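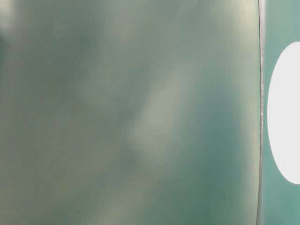

Figure 1. Close view at the workspace, with the teal table surface and part of a white oval at right.

Can a Robot Arm Put Away the Dishes Yet?
Final report, Household Robotics project unit

1. Why we picked this

Our group wanted a chore that everyone on the team does without thinking, and small tableware won easily. Anyone who has lived in a share house knows the sink at the end of the day: spoons, little bowls, a mug or two. We called the project Alirport (long story, it began as a typo) and set ourselves one question for the semester. Could an arm with a plain two-finger gripper handle spoons and small crockery well enough that you'd let it loose in your own kitchen?

We loved working on this one, and we've tried to keep that from colouring the results too much!

2. Method

Each trial was a single pick and place. The arm had to take hold of one item, lift it, carry it to a marked spot and let go. We ran 173 trials over the semester, most of them in the late afternoon when the lab was quiet. Control came from Sturkura, the motion package our department uses, with a grasp planner called Metwally that an earlier student group had left nicely documented (thank you, whoever you were). A trial timed out at 30 seconds. Anything dropped was scored as a fail, even if it landed right where we wanted it, and there was some grumbling about that rule.

Before each session we spent 15 minutes on calibration. Skipping it was tempting and always a mistake, as the arm would close its fingers neatly beside the handle and lift nothing at all.

3. What went well

Spoons were the big surprise. We expected thin handles to be the worst items on the list, but a long plastic handle gives the fingers plenty to grab, and padding on the gripping faces makes a huge difference. Bare printed fingers let a handle swivel, so the bowl of the spoon ended up pointing anywhere it liked. With fuzzy pads on, it mostly stayed put. 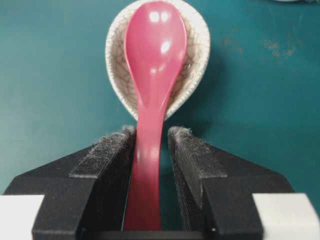 Does soft padding on the fingers wear out?
It does, slowly: the fibres flatten and collect lint, so we brushed the pads between sessions and replaced them when the grip began to slip.

4. What didn't

Crockery was harder. A small bowl has to be taken by the rim, and if the fingers come in slightly crooked the whole thing tips. Shiny glazes also bothered the planner, which sometimes took a bright reflection for an edge. Stacking was beyond us. We got one bowl to sit inside another a few times, and there was cheering, but we couldn't get it to happen on demand.

Speed is the other sore point. A person clears a small table while the arm is still deciding how to approach its first spoon.

5. So, can machines do this chore yet?

Parts of it, and we think that's exciting. Picking up one known item from a clear table is well within reach for a student team. A full sink, with everything overlapping and slippery, is still a job for people. Next semester's group will move the setup to the Jelham teaching kitchen, where the benches are higher and the lighting is worse. Our 300 lines of setup notes are in the shared folder, and the calibration section should be read first.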